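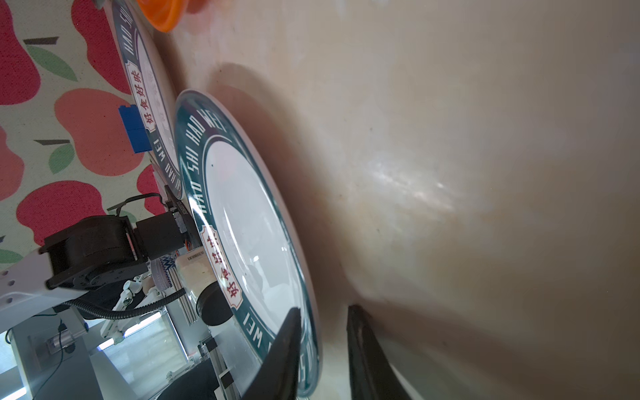

## Gimer line: has anyone had their refund for the canceled evening trains?

**narklow_commuter**
The 48-minute service from Narklow to Gimer was canceled three evenings in a row last month. I sent in the delay form with a copy of my season ticket and got an automatic email, then silence. Has anyone been paid yet?

**kbahrami**
Got mine after 21 days. It went to my card, no letter. Check your statement before you chase them.

**JoyceK**
Still waiting. I was told season ticket holders are handled separately and should send the form to the Nindden office. The website doesn't mention that anywhere.

**kbahrami**
I have a season ticket and used the website. I don't think that's right.

**JoyceK**
It's what the man at the window said. Maybe yours is a monthly? Mine is annual.

**platform_two**
You shouldn't get anything if you took the bus. They ran a replacement and it got in 52 minutes late, same as me driving.

**narklow_commuter**
52 minutes late is well over the limit for a claim. The bus doesn't change that. It's on the back of the form.

**platform_two**
Then the limit is too generous. We all pay for it in fares.

**jarmila_s**
Disagree. I pay for a train and I got a seat on a bus with no heating. I claimed for all three nights.

Narklow, if you call, ask for the claim number first. Mine had been filed under Gachanja by mistake and they couldn't find it by name.

**narklow_commuter**
Thanks, will call tomorrow. My email does have a number on it, ending in 70.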